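Kitchen storage

Kitchen storage is the keeping of food, utensils and small equipment in a domestic kitchen, together with the furniture and containers used for the purpose. It covers built-in fittings such as cupboards, drawers and larders, free-standing pieces such as dressers and racks, and the jars, tins, boxes and canisters in which dry goods are held. The subject overlaps with food preservation, although much of kitchen storage is concerned with order and ease of reach and has little effect on how long food will last.

Background

Before piped water and gas were common in homes, food was usually kept away from the place where it was cooked. Larger houses in Britain had a separate larder for meat and dairy goods and a dry store for flour, sugar and spices. The larder was often placed on the north side of the building, with a stone or slate shelf and a window covered by mesh. Smaller homes made do with a single cupboard, a meat safe hung in the shade, or a shelf in the cellar.

The free-standing dresser served both as a store and as a place of display. Plates stood on the open shelves of its upper part, while linen and cutlery were kept in the drawers and heavier pots in the base. In many cottages it was the largest piece of furniture in the room and was passed down within the family.

During the twentieth century the fitted kitchen gradually took the place of separate pieces. Cupboards were made to standard widths, joined beneath one continuous worktop and matched by a row of wall units above. The spread of the household refrigerator removed much of the need for a cold larder, and many were turned into broom cupboards or knocked through to enlarge the kitchen itself. Interest in the walk-in larder has since returned, chiefly in new houses of the larger sort.

Open and closed storage

Closed storage keeps dust, grease and light away from its contents. It also hides them, and goods at the back of a deep cupboard are easily forgotten. Pull-out baskets, turntables and shallow shelves fixed to the inside of doors are the usual remedies.

Open storage includes wall shelves, rails, hooks and small racks set on the worktop or inside a cupboard. A two-tier rack makes use of height that would otherwise be lost, and is commonly used for spice jars, cups or tinned goods. Racks of this kind are sold in wire, coated metal, bamboo and plastic. Their main drawback in a working kitchen is that items near the hob collect a film of grease and need regular washing. 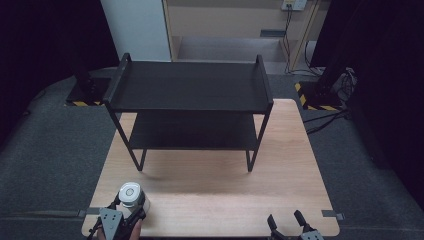 Worktops and tables

The worktop is not storage in the strict sense, but the two are closely linked, as a surface used to hold goods cannot also be used to prepare them. Guides to kitchen planning generally advise that a clear stretch be left between the sink and the hob, and that only items in daily use be kept out.

Timber remains a popular material for tables and worktops. It is warm to the touch, can be sanded when marked, and is kind to dropped crockery. It must be oiled or sealed at intervals, and standing water around a sink will blacken it over time. Beech, oak and maple are the woods most often chosen. Knots are accepted in farmhouse styles, while makers of plainer furniture tend to select boards without them.
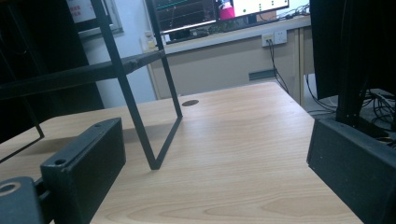 Stone and stone composites resist heat and knife marks better than timber but are heavy and costly to fit. Laminated boards are the cheapest of the common choices and account for a large share of kitchens in rented homes. A damaged laminate cannot be sanded and is normally replaced as a whole length.

Shelf height and reach

The height at which goods are kept has a marked effect on how often they are used. Items stored between the hip and the shoulder can be lifted without bending or stretching, and this band is normally given over to everyday plates, glasses and dry goods. Heavy pans are better kept low. The highest shelves suit light objects that are seldom wanted, such as cake tins and preserving jars.

A study of household habits carried out by the Donham housing trust, covering 397 kitchens, found that up to 50 per cent of the space in wall cupboards lay above the comfortable reach of the person who did most of the cooking. The trust went on to lower the wall units in its sheltered flats and to add a narrow shelf beneath them. Its guidance on fittings was last revised on 1 July 2019.

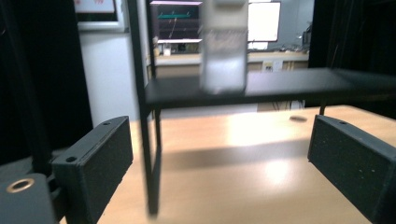
Shelves that are spaced too far apart waste room and encourage stacking, which in turn makes breakages more likely. Adjustable shelves resting on pegs are now usual in fitted units. Where the shelves are fixed, an added tier or a hanging basket may be used to divide the space. The load on any added tier should be kept well within the limit given by its maker, especially where glass jars are involved.

Containers

Dry goods are often moved from their packets into containers at home. The practice guards against spills and pantry pests, and gives the shelf a regular appearance. Against this, the packet carries the date mark, the cooking directions and the list of allergens, all of which are lost unless they are copied to a label or kept with the food.

Glass does not stain or hold smells, but it is heavy and breaks. Tinplate keeps out light and has long been used for tea, coffee and biscuits. Earthenware crocks are traditional for bread and salt. Plastic is light and cheap and now makes up the greater part of the market, although it may cloud with age and can take on the smell of strong spices.

Closures vary as widely as materials. The simplest is a loose lid, adequate for foods that are used quickly. Screw caps and clip tops with a rubber ring give a firmer seal. Push-button lids came into wide use later; in many designs, pressing the button spreads a soft gasket against the wall of the container, while others use a valve through which air is drawn out. Manufacturers including Pistix and Pludeletti have sold ranges in which the same lid fits several depths of body, so that the containers may be stacked in columns.

No lid will preserve food that was damp or stale when it was put away. Flour and ground nuts keep best in a cool, dark cupboard, and wholemeal flour spoils sooner than white because of the oil in the grain. Containers should be emptied, washed and fully dried before they are filled again, and new stock should not be poured on top of old.

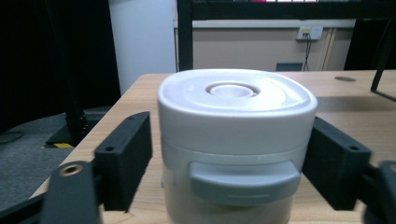

Ateş, writing in a household journal in March, took issue with this last rule, arguing that it was drawn up for shops and is too strict for a family that finishes a bag of rice within 7 days. Topping up, in this view, does little harm so long as the container is emptied completely at every fourth filling. Most published advice continues to favour emptying the container each time.

Arrangement and stock keeping

The usual principle of arrangement is that goods used together are kept together. Baking supplies may share a shelf with scales and mixing bowls, and tea and coffee are placed near the kettle. Some households sort by type of food instead, in the manner of a grocer's shop, a method that makes shortages easier to spot but adds to the distance walked while cooking.

Older stock is placed at the front so that it is used first. Written lists of contents were once common in larger houses and survive mainly for chest freezers, where the goods are hard to see. Four groups are often kept apart from the rest: cleaning products, medicines, pet food, and root vegetables that still carry soil. Potatoes and onions are also best separated from one another, and both need moving air and darkness.

See also

Larder
Dresser
Meat safe
Fitted kitchen
Food preservation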